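Small Shapes, Slow Afternoons: A Visit to the Gomulgate Toy Library

The Gomulgate toy library opens at ten, but if you come a little early you will most likely find the door propped with a crate of train track and the kettle already on. I had arranged to talk with the woman who runs it for a quick half hour, and I left well after lunch with a sheet of notes I could hardly read and a jigsaw under my arm that I had not planned on borrowing.

She started the library with two boxes of her own children's things and a shelf in a hallway. These days there are nearly 2,000 toys on the books and 300 families who borrow them, from Gomulgate itself and from out along the Sallen road. I expected her to want to talk about the big stuff, the ride-on cars and the play kitchens that go out every weekend in the summer. She wanted to talk about blocks.

"People walk right by them," she told me, pouring the tea. "They see a star and a cylinder and they think, well, my child knows what a star is. But you put a few on a board and sit down on the floor and you don't say anything, and you'd be amazed how long it goes on. I've had grandparents miss their bus."

She is very particular about the board. Years ago she used a rug, and then a plastic tray, and she didn't get along with either one. The rug was too soft for anything to stand up straight, and the tray made such a racket that the babies cried. What she likes is plain pale wood with the grain showing, wide enough that a child can push a few pieces off to one side and still have room to think.

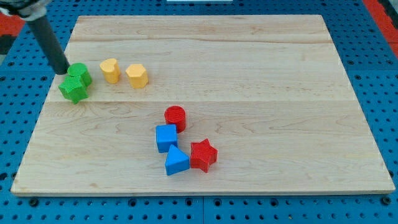
Plastic shapes on a pale maple board, with a green cylinder and a green star side by side.

"The wood is quiet to look at," she said. "That's the best way I can put it. You set a green piece down on it and you see green. If the background is all cartoon animals, the poor block doesn't stand a chance!"

I asked her how many pieces is the right number, thinking she would have some rule, and she laughed at me. A handful, she said, and then a smaller handful for the little ones. The full set she lends out is called the Dorkik box and holds 35 pieces, and every family that takes it home gets the same advice, which is to hide most of it in a closet.

"If you tip out the whole box, what you get is tipping," she said. "And tipping is wonderful, I've got nothing against tipping. But then don't tell me she won't build."

We talked for a good while about the ridges some shape blocks have on their flat faces. I had never given them a thought. She has, at length - she likes a piece that gives the fingers something to find, and she says a child who is tired or shy will often sit and rub a thumb back and forth over the top of one for minutes at a time before doing anything else with it. She does the same thing herself on the phone.

Stars are her favorite and also, she admits, her biggest headache. A cylinder stands up and takes whatever you put on it. A thick star will lie down flat very nicely, and it makes a decent base, but getting one to balance on a point is another story, and there is always a child who has decided that this is how the morning will be spent.

"I don't help," she said. "I used to help. I'd reach in and hold it steady, and they'd look at me like I'd eaten their sandwich."

Cleaning is the part of the job visitors ask about least and the part she spends the most time on. Everything plastic goes through a sink of warm soapy water when it comes back, then onto towels along the windowsill. The boards only get a damp cloth and are dried right away, standing on edge. She had one warp over a radiator once and still sounds sore about it.

By this time a father had come in with twins, and the interview carried on in bits and pieces between the returns desk and the puzzle shelf. I asked whether the children ever sort by color, the way the books say they will. Sometimes, she said. Just as often they sort by who is married to whom, or which ones are asleep.

The library is open until two, and also on Sunday afternoons through June in the back room of the Vass hall. The Dorkik box is out at the moment, and there is a waiting list, but she keeps a smaller bag of shapes behind the desk for anyone who asks.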